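Why Do Clothes Crumple? (And How to Sort Them Out)

Hi, it's me again, back with another question from the letterbox. This one came from Radu Sima, who is in Year 3 and wants to know why his clothes come out of the basket looking like a scrunched-up chip packet when his mum's come out looking fine. Great question, Radu! I have spent a lot of my life folding laundry and I still think it's a good one.

First we need to look really, really closely at a piece of cloth. Grab the bottom of your T-shirt and hold it right up to your nose. See the tiny lines? Those are threads, and every thread is made of even tinier hairs called fibres, all twisted together. In lots of T-shirts the fibres are cotton, and cotton comes from a plant. The fluffy white stuff grows around the seeds (a bit like the fluff on a dandelion, only much thicker), then it gets picked, combed and spun into thread.

Inside each cotton fibre there are long, skinny chains that hold on to each other, sort of like kids holding hands in a line. When the fibre is dry, they hold on tight. When it gets wet or warm, some of them let go, wiggle about and grab somebody new. So if your shirt is all bunched up while it dries, the chains grab hold in the bunched-up shape and stay there. That's a crease!

Ironing is the same trick run the other way. Heat and a puff of steam make the chains let go, the iron presses everything flat, and when the cloth cools down they hold hands again, nice and straight. (Irons are very hot. That job is for a grown-up, or for you with a grown-up right beside you.)

Wool and polyester are a bit different. Wool fibres are springy and curly, so a woolly jumper often bounces back by itself. Polyester is made in a factory and doesn't soak up much water, so your footy shorts can live in the bottom of your bag for ages and still look all right. They might not smell all right, but that's another letter.

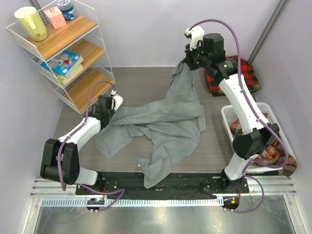 Now for the bit that makes clothes so tricky: they're floppy. Think about a book. Pick it up by one corner and the rest of the book comes along too, still book-shaped. Pick up a shirt by one corner and the rest of it droops and twists and does whatever it likes. You could drop the same shirt on the table 60 times and it would land in a different heap every time. I tried it once on a rainy afternoon and gave up after 53, when my arms got tired, and I never got two heaps the same.

So before you can fold anything, you have to work out what you've got. Is that lump a sleeve or a leg? Is it inside out? I look for clues. A collar tells me where the top is. Buttons are good clues too, and so is the little tag at the back of the neck. Seams help as well, those bumpy lines where two pieces of cloth are sewn together. If the seams are fuzzy and sticking out, you're probably looking at the inside.

Once you've found a clue, hold on to it with one hand and use the other to find an edge. Lift, give it a little shake, and let gravity do some of the work. Then lay it down and smooth from the middle out to the sides with flat hands, like you're spreading jam.

Want to fold it? This is how I do a T-shirt:

1. Lay it face down and pull the sleeves out to the sides.
2. Fold one side in towards the middle, sleeve and all.
3. Fold the sleeve back so it doesn't poke out.
4. Do the other side the same way.
5. Bring the bottom up to meet the neck.
6. Turn it over and pat it.

Trousers are easier. Put one leg on top of the other, then fold in half, then in half again. Done!

My friend Hicham Bouzid rolls his clothes up instead, like sausages. He reckons they fit better in a drawer, and when I tried it for a camping trip I got two extra jumpers in my bag, so he might be on to something.

Something to try at home: ask if you can have two old cotton hankies. Wet them both and squeeze them out. Hang one up flat and scrunch the other into a tight ball, then leave them somewhere sunny until they're dry right through (the ball will take much longer). Open up the ball and put the two side by side. Then dampen the crinkly one, smooth it flat on a towel and see how many of the creases you can get out without an iron.

Write in and tell me how yours went, and draw me a picture of your best crinkle. Next time I'm answering a letter about why socks get holes in the toes!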